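Home | Builds | Tools | Glossary | Random page | Log in

Silon (home-built two-arm robot)

Silon is a two-arm tabletop robot built in a shared workshop at Favberg by Thaddeus Sorensen and Abena Dankwa. Started in April as a single arm, second arm added later.
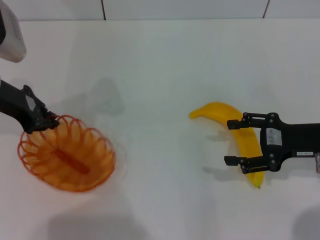
The arms are a matched pair, left and right, each with a parallel gripper. Main job is picking up household things and putting them in a basket or bowl - fruit mostly, also sponges, cups, socks. It is a hobby build. Not sold, no kit, though the part list has been passed round.

Name
From a misspelling of "silo" on the first parts box. Stuck. Earlier notes call it "the Marchetti arm" after the motor brackets, see below.

History
Sorensen had built a single arm at home on a kitchen shelf, wanted something that would hold a bag open. One arm can't do that. Moved the whole thing to the Favberg workshop, where there was a bench with decent power and a drill press that ran true. Dankwa was already there fixing sewing machines and took over the wiring, then most of the software too.

The first version used geared hobby servos throughout. They stripped. The second used servos only in the wrists and gripper, with belt-driven shoulders. Third version is the current one: bus servos on every joint, all daisy-chained, one cable down each arm. Version two is still in a crate and gets robbed for screws.

A write-up was posted to the workshop board on 10/06/2020 and most of this page is taken from it.

Construction
Each arm has six joints plus the gripper. Links are a mix of printed parts and cut metal. Shoulder brackets came from Marchetti, a small shop that sells odd-lot motor mounts; they needed re-drilling, the hole pattern was for a different motor. Elbow joints went through more revisions than anything else. The first elbow flexed under load and the gripper sagged at full stretch, so a second bearing was added on the far side.

Screws are all one size where possible. Threadlock on anything that turns. This was learned the slow way.

Reach of each arm is 700 mm. Base plates are bolted through the bench, clamps were tried and walked loose within a day.

Grippers
Parallel jaw, one servo, rack and pinion. Jaws stay parallel over the full stroke, which makes the grasp easier to plan for than with pivoting fingers. Rubber pads tried: bicycle tube (too sticky), shelf liner (peels), heat-shrink (ok). Grip force is set by capping servo current. For soft fruit the cap is set low and the jaws closed slowly. Curved items should be taken at the middle, across the width - near the end they swing.

Power and wiring
12 V supply, one per arm. Sharing a supply made the left arm twitch whenever the right one lifted. Grounds tied at a single point. Cable goes along the outside of the links with a slack loop at each joint. Too little slack and the wrist connector pulls out, too much and it catches on baskets.

Emergency stop cuts motor power only, logic stays up. Note that the arms drop when this happens. Keep hands and mugs out from under.

Control
Runs at 50 Hz from a used desktop PC. Arms can be driven by hand through a pair of small leader arms, joint for joint, and the motion recorded and played back. Dankwa's program, called Wellelness (a typo in the first file name, never changed), handles the recording, the playback and the limits. It also checks for the arms getting to close to each other and stops both if they do. The check is crude, just spheres around each joint, and it stops too early more often than too late.

Playback works well when objects start in the same spot. Move the fruit a hand's width and it misses. Sorensen has been working on learned control from the recordings, results mixed so far. The log holds 1416 recorded runs, not all of them usable.

Known problems
- Backlash in the wrist roll, worse on the left.
- Servo IDs reset after a brownout. Has to be set again one at a time.
- Light baskets slide when touched. Tape, or weight them, or use the spare arm to steady the rim.
- Glossy worktops confuse the depth sensing. Matte paper helps.
- Printed gear covers crack in cold weather, cause unknown.

Planned changes
Softer finger tips. Force sensing at the wrist if the price comes down. A proper cable chain. Dankwa wants a third arm overhead, Sorensen does not.

See also: Leader arm; Parallel gripper; Bus servo; Favberg workshop

Comments (4)

beltdrive_al: what belt pitch on version two? mine skips teeth at the shoulder under any real load

T. Sorensen: GT2, and ours skipped too. Wider belt fixed most of it. Idler close to the small pulley fixed the rest.

kestrelmoth: Separate supplies per arm, thank you!! Two weekends chasing that twitch.

Pia R: Section on grippers says heat-shrink "ok" - ok how? Does it last? I've got foam tape on mine and it's coming off in crumbs.

Contact the editors | Text may be reused with credit | Back to top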